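Let the Bedroom Stay a Bedroom

By Halvard Sjöberg

I have spent most of the past year being wrong about where robots should learn to pick things up, and I'd like to write down how my mind got changed while I still remember what I used to think.

I used to think you learned grasping on a table. Matte surface, fixed lights, a bin on the left and a bin on the right. Our group in Lagos had a lovely one. We called the project Skesuser, for reasons lost to an old email thread, and we fed it block after block of clean demonstrations, all done by remote control of the arm. The policy we got out of it was superb on that table. Move the table next to a window and it went to pieces!

Then Ward De Bruijn joined us and started arguing for hand-held grippers. A person holds the tool, the camera rides on it, and the person simply goes and does the chore wherever the chore happens to be. There is no arm to ship and no lab to book. The camera sees the same fingertips at work that the arm's camera will see later (this matters a great deal), and the motion of the tool becomes the training signal. I thought it was a nice trick for getting volume. I expected the data to be bad, and I said so in front of people, more than once.

We ended up with 3291 demonstrations in a set we named Isano. Most were collected in lived-in homes, and the instructions to the people collecting were short: don't tidy first. That one line caused more argument in our group than anything about network size. My side wanted at least a plain cloth under the objects. Ward wanted the bed as it was, with the printed sheet and the wrinkles and the shiny snack packets lying on top of it.

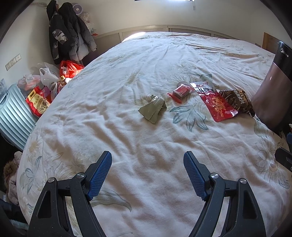

Why would a messy bed teach a gripper more than a clean table?

A bed makes the model sort out what belongs to the object and what belongs to the background, in every single demonstration. On a plain table anything with an edge is probably the thing to grab, so the model can get by on edges. A wrinkled sheet is full of edges that should be ignored, and a glossy wrapper changes its look as the view shifts.

That was the theory, anyway. What got me excited was how it held up when we tested. We trained two policies with the same network and the same number of demonstrations, one from the table and one from the homes, and ran both on an arm in 18 rooms neither had seen. The home policy completed about 70 percent of its picks. The table policy managed 15 percent, and a good share of those came in the one room that had a bare white desk.

I want to be careful here. These are our rooms and our objects, mostly small and light, and I would not bet on the same gap for heavy pans or anything with liquid in it. Success meant lifted and held, so a crushed cracker counted the same as a whole one. We also have a real weakness on soft surfaces: the hand-held tool has no idea how hard the person is pushing down into a mattress, and when the arm copies the path a little too low it pinches up a fold of sheet along with the packet. Ward thinks a pressure reading at the fingertip would fix most of this. I think we also need many more failed attempts in the data, with the recovery left in. At the moment we throw out the fumbles, and I have come to believe we are throwing out the good part.

Still, what a result to wake up to! I looked at the first logs at six in the morning and then went back through them twice, sure that somebody had swapped the labels.

The common objection is that data like this can't be controlled. You don't know the light, you don't know the height of the bed, and you can't rerun the same setup tomorrow. All true, and for testing I agree completely. Keep a fixed bench for testing, keep it boring, and write down everything. We still use the old table for exactly that. But I no longer see why the training set should look like the bench, when the robot we say we want has to work next to somebody's coat and shopping.

The follow-up set, Nikavau, starts in March, and it keeps the fumbles. I lost the vote on the plain cloth again, or I would have if I'd still been asking for it.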